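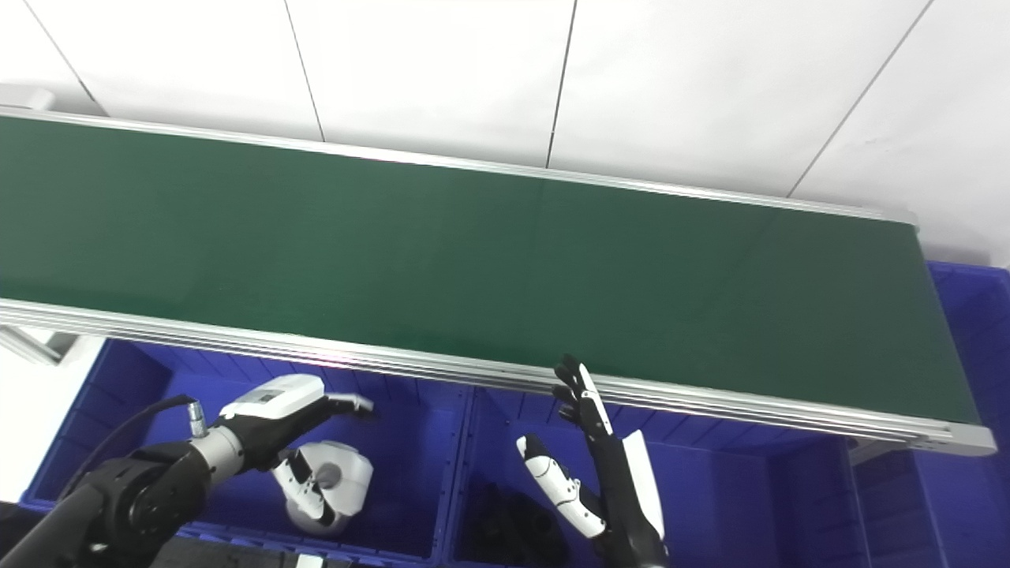 The sorting belt and the blue bins, Huvdale workroom

Progress report to the Beronora fund, second period
02/08/2019

Summary

The grant paid for a sorting line for donated clothing and household textiles at our Huvdale site. The conveyor is installed and in regular use. The floor work is finished. Two items from the plan are still open, and both are covered below.

Work completed

The conveyor stands along the tiled wall, as drawn in the application. We chose a flat green belt with aluminum rails on both sides. The first quote was for a roller track, but light items such as scarves and pillowcases dropped between the rollers when we tried one at the supplier's, so we paid the difference out of our own budget. The bins are blue plastic and stand in a row under the front of the belt. Sorters can pull things down into them without turning around.

The tiles were already there and were cleaned and regrouted in March. Lint collects behind the back rail more than we expected. The closing routine now includes wiping the wall down to the rail.

Kenneth Sison trained the sorters, seven people in all, over two mornings. Each bin has one use per shift, written on the board by the door. We tried fixed uses at first and gave that up when the winter coats came in.

Quantities

In this period 1,644 kilos went over the line. Of that, 17 percent could not be reused and went to Lại for fiber recycling. The figure before the line was 33 percent, though part of the drop comes from stricter checking at the drop-off counter — we can't say how much.

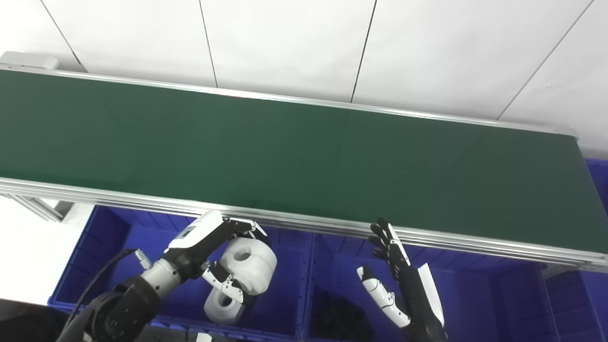
Severin Hämmerli

Open items

The first is the end of a shift. The belt is supposed to be clear and the bins emptied before the next crew starts. The belt is usually fine. The bins are less reliable, and a dark piece like the one in the middle bin is easy to miss in the shadow under the conveyor. We have asked Eter for a price on a strip light to go below the front rail. It would come out of the maintenance line and needs no change to the grant.

The second is spare bins. The supplier has changed the model and the new ones do not stack with ours. We have enough for normal days but had to use cardboard boxes twice during the coat collection. I would like to move the unspent training money to this and will send the request separately.

Next period

Bedding will be added to the line once the spare bins are settled. Kenneth will run one more training morning for the evening crew. The receipts for the conveyor and the grouting are with the office and will follow by mail.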